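4 Aufzeichnen von Demonstrationen

4.1 Voraussetzungen

Dieser Abschnitt beschreibt das Aufzeichnen von Demonstrationen am zweiarmigen Arbeitsplatz Rumach mit der Software Lockyer. Die Inbetriebnahme der Arme (Abschnitt 2) und die Kalibrierung der Hände (Abschnitt 3) müssen abgeschlossen sein. Eine Aufzeichnung mit abgelaufener Kalibrierung wird von Lockyer zwar gespeichert, beim Export jedoch verworfen.

Für den Betrieb sind zwei Personen erforderlich:

Bediener: führt die Arme über die Fernsteuerung.
Assistenz: setzt die Gegenstände zurück, überwacht den Arbeitsraum und hat jederzeit Zugriff auf den Not-Halt.

ACHTUNG
Quetschgefahr zwischen Hand und Tischkante. Während einer laufenden Episode nicht in den Arbeitsraum greifen. Vor jedem Eingriff den Zustand HALTEN abwarten (gelbe Anzeige am Bedienpult).

4.2 Arbeitsfläche vorbereiten

1. Schneidmatte auf den Tisch legen und an den Anschlagwinkeln ausrichten. Das Raster muss parallel zur Tischkante verlaufen.
2. Gegenstände gemäß Aufgabenblatt auf der Matte verteilen. Die Startposition ist innerhalb des auf dem Blatt angegebenen Feldes frei wählbar und soll von Episode zu Episode wechseln.
3. Leitungen von Handgeräten so verlegen, dass sie sich beim Anheben nicht um die Finger oder das Handgelenk legen.
4. Netzgeräte erst einstecken, wenn beide Arme in Ruhelage stehen.
5. Kopfkamera einschalten und im Vorschaubild prüfen, ob die Matte vollständig sichtbar ist.

Hinweis: Glänzende Gegenstände erzeugen Reflexe, deren Lage sich mit der Beleuchtung ändert. Die Beleuchtung innerhalb eines Satzes nicht verstellen. Zwischen zwei Sätzen ist eine Änderung zulässig und im Feld »Umgebung« zu vermerken.

4.3 Episode aufzeichnen

1. In Lockyer unter »Aufgabe« den Eintrag aus dem Aufgabenblatt wählen. Freitext ist an dieser Stelle nicht zulässig.
2. Arme mit Taste F2 in die Ausgangsstellung fahren.
3. Aufzeichnung mit dem Fußschalter starten. Nach dem Signalton 900 ms warten, bevor die erste Bewegung eingeleitet wird.
4. Gerät mit der linken Hand umfassen. Die Finger schließen, bis die Kraftanzeige im grünen Bereich steht.
5. Rechte Hand an den zweiten Gegenstand führen. Die Hand darf vor dem Kontakt verweilen, jedoch nicht länger als im Aufgabenblatt angegeben.
6. Aufgabe ohne Unterbrechung zu Ende führen. Korrekturen sind erlaubt und bleiben Teil der Episode.
7. Aufzeichnung mit dem Fußschalter beenden und das Ergebnis eintragen: »erreicht«, »teilweise« oder »nicht erreicht«.

Bei der Aufgabengruppe »Handgerät und Schale« hält die linke Hand das schwarze Gerät mit dem blauen Band, dessen Grundplatte flach auf der Matte aufliegt. Die rechte Hand mit dem schwarzen Handschuh steht aufrecht am Rand der weißen Schale, der Daumen zeigt nach oben.

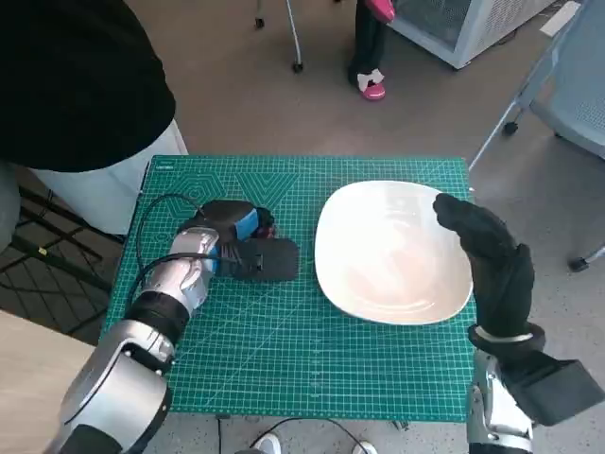 Vichien Mahawong
Technische Redaktion, Zirthorpe

Die schwarze Leitung des Geräts bildet in dieser Stellung einen Bogen über den linken Teil der Matte und läuft über die linke Hand. Vor dem Anheben prüfen, ob genügend Länge frei ist. Spannt die Leitung, Episode abbrechen und Schritt 3 aus Abschnitt 4.2 wiederholen.

Personen im Hintergrund führen nicht zum Ausschluss einer Episode. Bewegt sich jemand während der Aufzeichnung zwischen Kamera und Matte, ist das Ergebnis auf »verdeckt« zu setzen – auch dann, wenn die Aufgabe erreicht wurde.

4.4 Umfang eines Satzes

Ein Satz besteht aus 100 Episoden derselben Aufgabe. Für eine neue Aufgabe sind mindestens 300 gültige Episoden aufzuzeichnen, bevor ein erster Trainingslauf angestoßen wird. Für Aufgaben, bei denen beide Hände gleichzeitig Kontakt haben, gilt ein Zielwert von 3.000.

Episoden mit dem Ergebnis »nicht erreicht« werden nicht gelöscht. Sie werden getrennt abgelegt und für die Fehlererkennung verwendet. Gelöscht werden nur Aufzeichnungen mit Sensorausfall, Not-Halt oder fehlendem Kamerabild.

Hinweis: Nach jedem Satz den Bediener wechseln. Beispiele von nur einer Person führen zu einem einheitlichen Bewegungsstil, den das Modell übernimmt.

4.5 Prüfen und Übertragen

1. Unter »Durchsicht« jede zehnte Episode abspielen. Handstellung und Kamerabild müssen zeitlich übereinstimmen.
2. Bei sichtbarem Versatz den gesamten Satz sperren und die Uhren nach Abschnitt 3.6 abgleichen.
3. Satz mit »Abschließen« schreibgeschützt setzen.
4. Satz auf den Server Zoltside übertragen. Die Arme müssen dabei in Ruhelage stehen.
5. Prüfsumme vergleichen und im Laufblatt abzeichnen.

ACHTUNG
Lokale Daten erst löschen, wenn Zoltside den Satz als »übernommen« meldet. Die Meldung »empfangen« genügt nicht.

4.6 Störungen

Hand schließt nicht vollständig: Sitz des Handschuhs prüfen. Falten an den Fingergelenken begrenzen den Weg.

Gerät kippt beim Greifen: Griffpunkt tiefer ansetzen. Die Grundplatte muss vor dem Schließen der Finger ganz aufliegen.

Kraftanzeige springt: Hand in Ruhelage fahren und Nullpunkt neu setzen. Tritt der Fehler erneut auf, Hand außer Betrieb nehmen.

Fußschalter ohne Funktion: Steckverbindung unter dem Tisch prüfen. Ersatzweise kann die Leertaste verwendet werden – der Tastendruck ist dann in der Tonspur hörbar und stört nicht.

Fachliche Freigabe: Ryan Bainbridge
Stand: 2. Dezember 2025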